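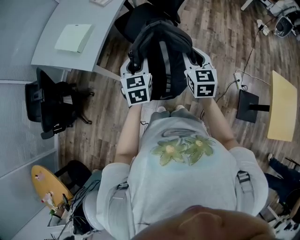 Gundero hand-held gripper kit, two-hand version — review after a month

Short version: keep it, budget time for calibration, skip the carry case.

We bought the kit to test one claim, from the Kolik paper. Claim is that a policy trained only on hand-held demos, no teleop, can do two-handed lifts of soft stuff. Bags, mostly. Loïc Hervieu and I did the collecting, Baptiste Collet did the training runs and most of the complaining.

Numbers first. 1,060 demos recorded, 544 survived filtering. That's a bad ratio and most of it is marker tracking. When you squeeze a bag from both sides your wrists roll inward and a cube face goes edge-on, pose jumps, demo gone. Got better once we slowed down and kept the elbows out. Would of been nice to have that in the manual.

Trained policy, 20 trials on a backpack it hadn't seen: lifted it in 13. The paper does better but they use a stiffer bag, and I think that matters more than they let on. Our failures were nearly all the same thing — one side closes early, bag swings, other side grabs air. Baptiste tried adding the relative pose between the two grippers as an input and that fixed a good part of it. Not in the stock config. Should be.

The grippers themselves. Grip is fine, trigger a bit stiff, my forearms were done by late afternoon. Jaws open wide enough for a packed bag if you take it by the sides. Straps are a pain, they slide between the fingers and you get a hold that looks good and isn't. Marker cubes feel solid, 2 knocks against a desk and no shift in calibration that we could measure.

Software is called Riviere and it's ok. Sync between left and right was good out of the box. Export is slow. It crashed on Thursday with a full session open and recoverd everything but the last take, so points for that.

Compared to the Fistance set we had before: Fistance is lighter and nicer to hold, but left/right drift made two-handed work useless for us. One-handed I'd still take the Fistance.

Support answered in a day. Spare finger pads ship seperately, order them with the kit.

4 out of 5. Would be higher with a softer trigger.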